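Laborbuch Textilzelle, Eintrag 21. Oktober 2022
Thema: Beschaffungsplan fürs nächste Jahr, Zelle 2 und alles, was dranhängt

Heute endlich den Vormittag freigeräumt, um die Wunschliste in etwas zu verwandeln, das man beim Einkauf abgeben kann. Ich schreibe hier alles mit, auch die Umwege, damit im April nicht wieder gefragt wird, warum wir welche Position gestrichen haben. Vorab: Ich freue mich riesig auf die zweite Zelle. Wir haben so lange mit einem Aufbau gearbeitet, an dem entweder geschraubt oder probiert wurde, nie beides, und das hat jeden Umbau zur Terminfrage gemacht.

Stand des Antrags: Zwei Angebote liegen vor, eines von Drorko (Gehäuse, Plattform, Schienen, Kleinmechanik) und eines von Gramari (Motoren, Kabel, Ersatzgreifer). Denda wollte bis Ende der Woche das Textilpaket schicken, das fehlt noch. Die Laufzeiten für die Motoren sind unangenehm. Wenn wir vor Weihnachten nicht bestellen, wird der Aufbau im April eng.

1. Greiferfinger

Das ist die Position, bei der ich am meisten umgedacht habe. Im alten Plan standen zwei komplette Ersatzgreifer und sonst nichts. Inzwischen bin ich überzeugt, dass wir nur einen kompletten Greifer als Reserve brauchen und dafür deutlich mehr Finger und Fingerkuppen. Die Mechanik dahinter hält, was leidet, sind die Spitzen.

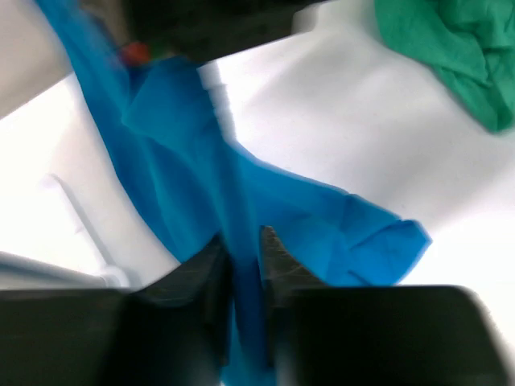 Beim Übergeben von einem Greifer zum anderen kommt es fast nur auf die letzten Millimeter an. Wenn die Spitze eine einzelne Lage fassen soll und nicht gleich das ganze Bündel, muss sie schmal sein, und schmal heißt eben auch: nutzt sich ab. Ich möchte deshalb drei Varianten testen, bevor wir uns festlegen. Die jetzige Form, eine etwas breitere mit flacher Auflage und eine mit weicher Kuppe. Die Rohlinge drucken wir selbst, die Kuppen kommen aus dem Gramari-Angebot. Für das Ganze reichen 250 Euro, das ist wirklich wenig für den Teil der Zelle, der über Gelingen oder Nichtgelingen entscheidet!

Noch zu klären:
Passen die Kuppen auf beide Fingerformen oder brauchen wir zwei Größen?
Wie viele Sätze legen wir pro Zelle ins Regal? Mein Vorschlag: vier.
Wechsel ohne Ausbau des Greifers muss möglich sein. Beim jetzigen Schraubenzugang ist das eine Fummelei, bitte im Druckteil gleich die Öffnung vergrößern.

2. Motoren

Hier lasse ich nicht mit mir handeln. Für jede Motorgröße in der Zelle ein Ersatzstück im Schrank, und zwar fertig konfiguriert und mit Nummer beschriftet. Im Sommer haben wir auf einen einzigen Handgelenkmotor gewartet und die Zelle stand in der Zeit nur herum. Das hat uns in Arbeitsstunden mehr gekostet als der ganze Ersatzteilschrank.

Gramari bietet ein Paket an, in dem die kleinen Größen doppelt drin sind und die großen einfach. Klingt vernünftig. Für Schulter und Ellbogen reicht ein Stück, die fahren wir nie auch nur in die Nähe der Grenze. Position im Angebot: 937 Euro netto, inklusive der Steckverbinder. Ich hatte mit mehr gerechnet und habe zweimal nachgeschaut, ob da nicht eine Zeile fehlt. Fehlt nicht. Allerdings ohne die Befestigungsschrauben, die sind separat und lächerlich billig, also gleich eine ganze Schachtel.

Wichtig fürs Protokoll: Die Firmware der neuen Motoren wird eine andere sein als die der alten. Einen halben Tag zum Angleichen einplanen und das nicht wieder unter »Kleinkram« verbuchen.

3. Gehäuse und Plattform
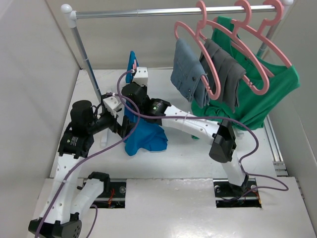 Für Zelle 2 will ich die Grundmaße möglichst unverändert übernehmen. Jede Änderung an der Geometrie bedeutet, dass wir Kalibrierung und Abläufe doppelt pflegen, und dafür haben wir schlicht nicht die Leute. Drorko kann die Plattform nach unserer alten Zeichnung fertigen, will aber wissen, ob die Ausschnitte bleiben. Ja, bleiben! Dass die Arme durch zwei rechteckige Öffnungen nahe der Vorderkante nach oben kommen, ist eine der besten Entscheidungen am jetzigen Aufbau. Was ich ändern würde, ist die Oberfläche. Die weiße Platte glänzt leicht und hat inzwischen Schrammen, und beides stört die Bildauswertung mehr, als wir anfangs dachten. Also Anfrage an Drorko: gleiche Platte, matt, und was kostet eine zweite Deckplatte auf Vorrat? Die Metallschiene mit den Montagelöchern rechts am Boden bitte ebenfalls wieder vorsehen, und gern auch links eine, wenn der Platz reicht. Man weiß beim Bau nie, was man später noch anschrauben will.

Kleiderstange: im alten Plan als »vorhanden« geführt. Stimmt für Zelle 1, für Zelle 2 natürlich nicht. Ich habe sie nachgetragen. Rohr, Endkappen und Ständer sind Baumarktware, das läuft über die Handkasse.

Bei der Höhe der Stange möchte ich etwas Spiel haben. Rohrklemmen statt fester Verbinder, dann können wir längere Stücke hängen, ohne dass der Saum auf der Platte liegt. Kostet fast nichts und gibt uns eine ganze Reihe neuer Aufgaben, auf die ich seit Monaten schiele (Hosen aufhängen! Endlich ordentlich!).

4. Kabelführung

Steht zum ersten Mal als eigene Position drin, und das ist gut so. Bisher war es immer »haben wir noch«, und dann hatten wir es nicht. Ich will für die neue Zelle durchgehend hochflexible Leitungen und an jedem Gelenk eine definierte Schlaufe, mit gedruckten Haltern. Kabelbinder nur noch als Provisorium.

Bestellmenge: ich habe die Längen an Zelle 1 abgelesen und großzügig aufgerundet. Zwei Farben, damit links und rechts im Schaltkasten sofort zu unterscheiden sind. Bei einer Farbe suchen wir uns sonst wieder dumm und dämlich, das war beim letzten Umbau ein ganzer Nachmittag.

Halter: Druckdateien liegen im Projektordner unter »Son«, Unterordner Kabel. Son läuft ab jetzt als Name für das gesamte Zelle-2-Projekt, bitte auch in der Betreffzeile bei Bestellungen verwenden, sonst landet die Rechnung bei der falschen Kostenstelle.

5. Textilien und Bügel

Unterschätzter Posten, wie immer. Wir verbrauchen Kleidung. Nach vielen Durchläufen wird der Stoff weich und fällt ganz anders als ein frisches Teil, und dann vergleichen wir Ergebnisse, die man nicht vergleichen kann. Mein Wunsch: feste Sätze, jeder Satz gekennzeichnet, mit einem Zählblatt an der Kiste. Nach einer festen Anzahl Durchläufe geht der Satz ins Archiv und ein neuer kommt dran.

Denda soll anbieten:
T-Shirts, einfarbig, in mehreren Größen, pro Farbe gleiche Charge
Hosen, Denim, mittlere Stärke
kleine Tücher in denselben Farben wie die Shirts
Kinderbügel und normale Bügel, Kunststoff

Für diese Position habe ich 270 Euro angesetzt. Falls Denda darüber liegt, streiche ich zuerst bei den Tüchern, die können wir auch aus alten Shirts schneiden. Nicht streichen bei den Hosen. Fester Stoff mit dicken Nähten ist genau das, woran wir im Frühjahr wachsen wollen.

6. Was ich herausgenommen habe

Der Kraftsensor am Handgelenk. Tut mir weh, ich hätte ihn wahnsinnig gern! Aber er braucht einen eigenen Adapter, eine eigene Auswertung und vor allem jemanden, der sich wochenlang darum kümmert. Nächste Runde. Ich habe das Datenblatt trotzdem abgelegt.

Die dritte Festkamera. Erst die beiden vorhandenen Positionen sauber ausmessen, dann noch einmal reden.

Der fahrbare Untertisch. Hübsch, aber Zelle 2 wird nach dem Aufbau nicht mehr bewegt, und auf Rollen steht sie schlechter.

7. Offene Punkte bis zur Abgabe

Denda anrufen, falls bis Montag nichts da ist.
Drorko: matte Platte, zweite Deckplatte, Schiene links. Lieferzeit schriftlich geben lassen.
Gramari: prüfen, ob der Paketpreis auch gilt, wenn wir die Kuppen mitbestellen.
Stromkreis für den Stellplatz klären. Ich meine, die Dose hinten hängt noch mit am Kompressor, und das will ich nicht.
Reserve im Budget: habe keine eigene Zeile angelegt, weil die letztes Mal sofort gestrichen wurde. Stattdessen bei den Druckmaterialien etwas Luft gelassen.

Nachtrag, nach dem Mittagessen: Stellplatz noch einmal mit dem Maßband abgegangen. Wenn das Regal um eine Feldbreite nach links rückt, kommen wir auch von hinten an die Zelle. Das wäre ein Traum, an der jetzigen muss man für jede Schraube an der Rückwand halb ins Gehäuse kriechen. Regal ausräumen steht damit auf meiner Liste für nächste Woche, Kisten bitte bis dahin nicht neu befüllen.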